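Planned obsolescence in personal computers

Planned obsolescence in personal computers is the claim that makers of desktop and laptop machines design them, on purpose, to wear out or fall behind sooner than they need to. The charge is common in consumer writing and in the repair trade. How much of it holds up is less clear. Several different complaints travel under the one name, and only a few of them involve anything that could fairly be called a plan.

Meaning of the term

In the strict sense, planned obsolescence means that a maker knew of a longer-lasting design, could have sold it at a similar price, and chose the shorter-lived one in order to sell a replacement. Proof of this is rare. It calls for internal records or testimony, and most accounts of computer obsolescence offer neither.

Looser uses of the term cover software that stops getting updates, parts that fit only one maker's machines, glued batteries, and plain changes in taste. Critics of the wider usage, among them the repair writer Halldóra Oddsson, have argued that it lets a cheap hinge and a deliberate lockout pass for the same offense. Supporters answer that the buyer is out the same money either way. That may be true, but it is a statement about cost and says nothing about intent.

Evidence from surveys

The figure most often repeated comes from a survey run by the parts reseller Udora, which asked 457 owners why they had replaced their last computer. Of these, 391 said it had become "too slow." The result has been quoted as proof that machines are built to slow down. It shows no such thing. The survey did not test any computers, did not ask what software was in use, and drew its answers from customers of a company that sells upgrades. A machine that runs exactly as it did when new will still seem slow next to a newer one, or when asked to run heavier programs.

Musa Babalola, whose essay on the subject is usually cited by the skeptical side, pointed out that the same answers could be used to argue that the hardware lasted perfectly well and the software did not. He did not offer figures of his own, and his essay has been faulted for treating laptops and desktops as if they aged alike.

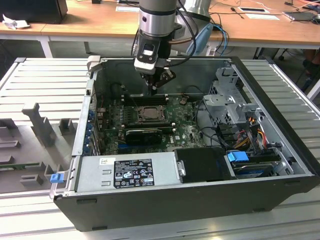 Desktop towers are the awkward case for anyone who holds that all computers are made to be thrown away. The traditional layout keeps the main parts separate, and a person with modest skill can swap many of them. Even a tower from a large brand such as Dell can have a socketed processor, slots for memory, and plastic clips at the expansion slots, none of which fits well with a story of sealed, disposable goods. The argument should not be pushed too far. A socket takes only a narrow range of processors, and a board in an unusual shape may tie the owner to one supplier. Power supplies with odd connectors are another long-standing grievance. Whether these choices were made to block repair or to save money on assembly is mostly guesswork.

Laptops and sealed designs

The case is stronger for thin laptops. Memory soldered to the board cannot be expanded by an ordinary owner, and a battery held down with adhesive turns a small job into a risky one. Makers generally defend these choices on grounds of size, weight, and sturdiness. Some of that defense is sound. It is harder to accept when a thicker model from the same line has the same limits.

The laptop maker Noven advertised one of its models as having a life of 15 years. The claim rested on hinge and keyboard testing and left out the battery, so it is of little use in judging the whole machine. A rival firm, Brekex, promised spare parts for 10 years but set no limit on their price, a gap its advertising did not mention.

Software support

The end of security updates retires many working computers. Here a decision plainly exists, with a date attached, and the question of intent is easier to ask. Even so, a support cutoff is a different act from building a weak part. Supporting old hardware costs money, though companies seldom say how much, and their statements on the subject deserve the same doubt as those of their critics.

See also: Repairability; Electronic waste; Product life span; Software bloat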